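Office Procedures and Records – Unit 4
Notes for week three: Paper files in a shared cabinet
Prepared by Joelle Masri

Please read these notes before the practical. You will need your own list of file codes from last week, a pencil and a soft eraser. The practical starts at 10 in the morning and we go straight to the cabinets, so leave bags in the classroom.

4.1 Why we still talk about binders

Many students ask me why a course on office work gives a whole week to paper. When I worked at Tarawneh we had a good computer system, and still every signed contract was kept on paper in a binder. The same is true in many small firms. If you start a job in a place like this, someone will say to you "it is in the cabinet", and you will be expected to find it and put it back.

In the textbook we use the case of Hundia, a company with 200 staff and one records clerk. Please look again at the floor plan on the first page of the case. The cabinets are low, they stand close to the desks, and everybody can open them. This is called open access storage. It is quick for the users, but the order of the files depends on all of them.

4.2 Taking out and putting back

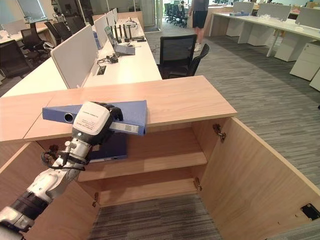
A binder has three parts that matter for storage: the spine, the label and the finger hole. The spine is the side which should face you when the binder is in its place. The label tells you what is inside. The finger hole is there so that you can pull the binder out without pinching the cover. On the blue binder being held over the edge of the cabinet, the hole is near one end of the spine and the label strip is near the other, so a finger in the hole does not cover the writing. Some cheaper binders have the label too close to the hole, and after one year of use it is dirty and hard to read.

Steps for taking out:
Open the door fully. A half open door will catch your elbow or the corner of the binder.
Read the label before you pull.
Use the finger hole, and support the bottom with your other hand when the binder is full.
Write the code and your initials on the out card.

Steps for putting back:
Check that the rings are closed.
Return the binder to the shelf where the code belongs, spine towards you.
Cross out your line on the out card.
Close the door until you feel the latch hold.

4.3 Upright or flat?

Upright is the normal way. You can take one binder without moving the others, and the labels are all in one line. However, a binder that is only partly full and has no neighbour will lean, and with time the cover bends. In this case you may lay it flat. Flat storage is also useful when the shelf is too low for the height of the binder – measure this before you order.

If you store flat, keep the binders side by side as long as there is room. A pile looks tidy, but the one at the bottom is always the one you need.

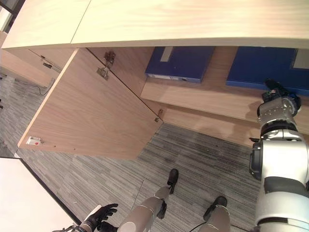

Fig. 2. Two binders lying flat on the shelf, side by side, door fully open.

4.4 File codes

We continue with the codes from last week. The first number is the year group, the second is the running number. In the exercise, binder 216 belongs to purchasing and binder 1209 to staff training. Vikas Kashyap asked in class if a code can be used again after the binder is destroyed. The answer is no, even when the numbers become long.

4.5 Work for the practical

Work in pairs: Yara Nasrallah with Hussam Dabbas, Ruba Chidiac with Vikas. Each pair takes one cabinet. Make a shelf list with code, label text and position (upright or flat). Then change places and use the list of the other pair to find one file that I will name. If you cannot find it, write down which line of the list was unclear.

Hand in the shelf list in June together with your answers on the Hundia case. Handwriting is fine, but please use capital letters for the label text.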